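Our desktop teardown robot had its first real fault this week and I have been dying to write it up. Thread! 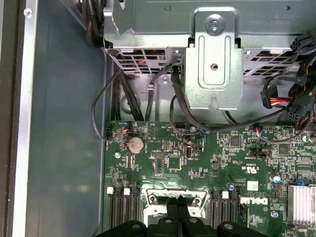

Gripper down inside a Dell, drive cage up top, memory slots on both sides of the CPU socket.

The cell is called Rumus and it lives at our Warnton shop. Its job is to take old desktops apart so the pieces can be reused. It had done 1,244 machines without a single protective stop. Then on 27th March it stopped 12 times in one shift.

Every stop was the same error: side load on the wrist, over the limit, arm frozen above the board. Restart, two or three good pulls, frozen again.

First guess was cables. They hang down from the drive cage in big loops and a finger can hook one so easily. We went through the logs and the loads didn't match – a snagged cable builds up slowly, and these were sharp spikes.

Second guess was the force sensor. Swapped it. Same spikes. (That was a long afternoon.)

Third guess was the winner! One fastener on the left finger had backed out, so the finger leaned over a tiny bit under load. It was pushing the memory latches sideways when it should have been pushing them down.

The part I love: the force limit did its job all 12 times. We lost one latch and zero boards. I'll take that trade any day.

Fixes so far: threadlocker on both fingers, a torque check every 2,000 cycles, and a quick touch-off against a steel pin at Custance's old test block before each shift. If the finger leans, the cell won't start.

Still open: why only the left one? My money is on the direction we twist when we back away from a latch. Running that test in April and I can't wait – will post the plots!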